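Dia aberto na Stirbridge: o robô e o pano amarelo
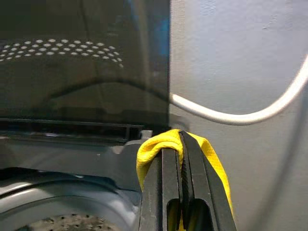
A pinça com o pano, junto à tampa aberta da máquina de lavar.

Fomos na sexta-feira, 29 de março, à demonstração da Stirbridge em Pidunau, com a promessa no convite de «tarefas domésticas completas». Havia gente a mais para a sala e, de onde ficámos, via-se melhor o ecrã com a câmara do pulso do que o próprio braço.

O programa era modesto: pegar num pano e trabalhar à volta de uma máquina de carga superior. Segundo a empresa, o sistema treinou com 2,915 sequências e acerta em 89 por cento das tentativas. Perguntámos o que conta como tentativa. A resposta — «depende do protocolo» — não nos deixou mais descansados.

Dois dedos paralelos agarram bem um pano dobrado, isso concedemos. Gostávamos de ver o mesmo com um lençol de casal ou com meias do avesso. Ficou para a próxima, disseram. Também ficou por esclarecer quanto custa o conjunto e quem o repara quando avaria a 60 quilómetros da oficina mais próxima.

A Gallegos, que distribui o equipamento, fala em testes em casas particulares de Skaltesby. Pedimos os resultados por escrito e publicamo-los quando chegarem. Até lá, o pano cá de casa continua a ser passado à mão.

A apresentação repete-se em Pidunau, com inscrição prévia e lugares limitados.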